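Wastberg Opens Shared Laundry Room to All Residents

12/02/2025 – The Wastberg apartments now have a shared laundry room open to every household in the complex, and we couldn't be happier to finally say so! The room is on the ground floor of the Tenent building, next to the bike storage, and any of our 586 residents can get in with their regular door key.

Planning started in May, when a survey put laundry at the top of the wish list, well ahead of parking and a new playground. Many people were hauling bags to Brurnby, a bus ride of about 40 minutes there and back (longer in the snow). Now it's an elevator trip and a short walk across the yard.

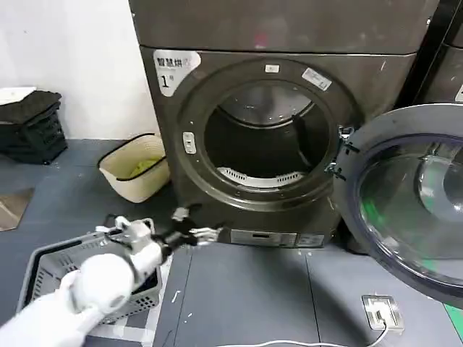 Eimear Hennessy had been making the Brurnby trip with two small kids in tow, and she told us she'd have been glad of a laundry room years ago – her one request is that the hours run later on weeknights. We heard the same from several night-shift workers, so the room will stay open until midnight through the end of winter, and we'll see how that goes.

Residents raised $3,658 toward the folding tables and benches, mostly through the summer yard sale and the soup suppers. Thank you to everyone who cooked, carried or bought a chipped lamp!

Booking is by paper sign-up sheet at the Tenent entrance for now. Slots can be reserved up to 12 days ahead. Please clean the lint filter after each load and bring your own detergent.

Contact: Fiachra Mac Giolla, Wastberg residents' office, Ní Chonaill building, first floor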